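### Takes, layers and the guide track

The most exciting part of the material, for us, is what happens to the guide track. Every solo recordist in the study began a song with some kind of guide: a hummed line over a click, a strummed chord pattern, a rough bass part played with the wrong sound. All of them told us at the start that the guide was temporary. When we opened the session files, we found guide tracks everywhere – muted, half muted, buried under reverb, and in several cases sitting right in the middle of the finished mix.

We worked with 15 musicians, all of whom write, play and record alone, and all of whom had finished at least one album-length project before joining. They gave us their session folders in full, including the takes they had thrown out. After removing false starts shorter than a single bar we had 1675 takes to listen to. Each take was tagged for instrument, for its place in the song, and for whether any part of it survived into the final mix. Two listeners tagged every take separately, and a third listened again wherever they disagreed. Most of the disagreements were about doubled guitars, which are very hard to tell apart once they have been edited together.

The takes show a clear habit. Musicians who kept their guide audible while recording drums or bass tended to follow its timing, even where it drifted from the click. Those who muted it early were closer to the click but recorded more takes of the lead part later on. Catinca Crăciun, whose project Onine is the longest in the set, did both on one album, so the change can be heard from song to song. On "Vlad", the opening track, the guide is a plain organ part that slows down going into each chorus. Everything she recorded afterward slows down with it: bass, hand percussion, a stack of up to 15 voices. She never planned a tempo change. She liked it when she noticed it, and she kept it, and we think it is the best moment on the record! 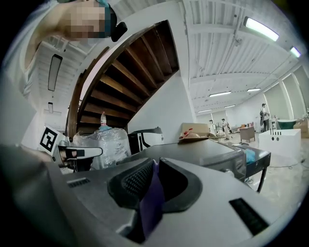

Singing against one's own recorded voice raises a different set of problems from playing against one's own guitar. Pitch is the obvious one, but breath gave our singers more trouble, and several of them went back to re-record whole stacks over a single badly placed inhale. What a singer hears while doing this depends a great deal on what is worn at the ear and how the head is held, and these are things that session files do not record at all. A change in posture can shift how an earpiece sits, and with it the balance between the voice in the room and the voice on the track. We asked the singers to write down how they stood or sat, and whether they kept both ears covered. Their notes were patchy (understandably, as they were busy singing), but the ones who uncovered an ear mostly reported that they did so for harmony parts and went back to two covered ears for the lead.

The stacks themselves are wonderful to listen to with the faders pulled apart. In the Onine sessions the lowest voices were recorded first and are sung almost in a whisper, close to the microphone, with the consonants left off. The upper voices came later and carry the words. Crăciun described the low ones as "the floor" and said she could not pitch the high ones without them. Other singers built from the top down, starting with the melody and filling in below. Building downward produced more takes per layer, mainly in the middle of the stack, where the new part had to fit between two lines that were already fixed.

Arrangement changes were much more common than we had expected. One guitarist in Istville set out to record a whole album on baritone guitar and voice, and kept to the plan for five songs before a borrowed harmonium found its way into the sixth. He then went back and put it on the earlier five. His guide tracks for those songs were still there, and he used them again as the timing reference, so the harmonium follows a guitar part that no longer appears on the album. Moments like this are easy to miss in a finished mix – we only caught it because the discarded takes had been kept in the folder.

We compared the takes using Tusura, a small alignment tool written for this study. It places every take of a part on a common timeline and marks where two takes drift apart. It works very well on plucked and struck sounds. It is weaker on sustained ones, and for bowed strings, harmonium and the whispered voices described earlier we set the markers by hand. Singers who slid into their notes also confused it, and there we relied on the listeners' tags.

A note on what counts as surviving material: we included any take of which even a fragment could be heard in the final mix, however short. That choice makes the survival figures look generous. A single cymbal swell copied from an abandoned drum take counts the same as a complete lead vocal. We tried weighting by length, but this favored long drones and pads so heavily that the vocal parts almost disappeared from the comparison. The unweighted tags are used in the next section, where we turn to how the musicians decided that a song was finished.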